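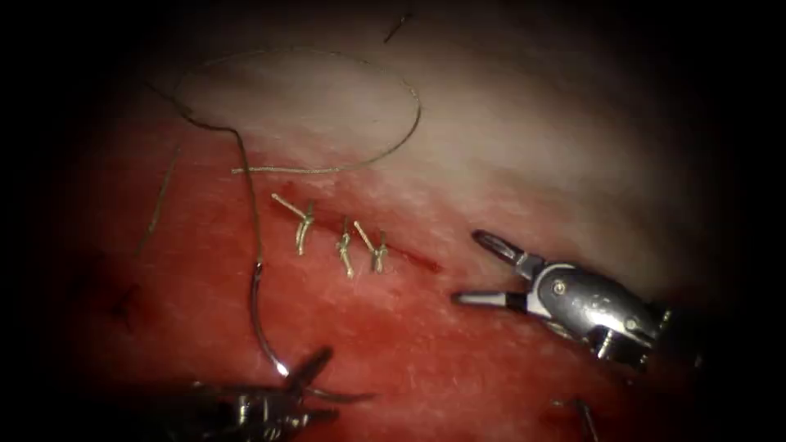
What does the Gralport deed bill change for married women?
It puts both spouses' names on the title of any home bought during a marriage, unless both of them sign a form saying otherwise.

August, 6:40 a.m.

Coffee first, then the bus to Gralport. I read the bill again on the way (all the amendments too, lucky me) and I still think the whole thing hangs on one line about homes bought before it takes effect. The women I met in Bullurby last month mostly bought theirs years ago. They paid into the mortgage like anybody else, and they've never seen their own name on a deed. One of them keeps 4,000 dollars' worth of receipts for a new roof in a cookie tin, just in case!

The bus was late, so I got a seat at the back of the hearing room next to the radiator. There were 370 written comments, and the clerk read out the number and then moved right along to parking. 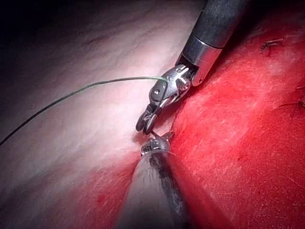

After lunch

Better. The lawyers from Fragkou took the fee question, and they were clear for once. Adding a name to an older deed would cost 500 dollars under the current draft. You could hear people groan. A woman near the front stood up and said that was her grocery money for the month, and where was she supposed to find it? The chair asked her to sit down, but he did write something on his pad, and the fee got pushed to the next session for another look.

I called the desk from the stairs and promised a story by 4. Then I lost my pen, bought a terrible one from the kiosk, and filed late anyway.
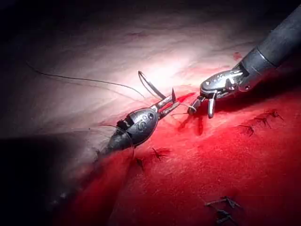
Corinne Babbage
Statehouse reporter and diarist

Home now, shoes off. My editor cut the cookie tin, and I'm a little sore about it, so at least it's in here. The vote could come before the break, or it could slide into the fall if the fee fight drags on. I need to call Bullurby in the morning and ask whether anyone there would pay it. Also need to buy a decent pen.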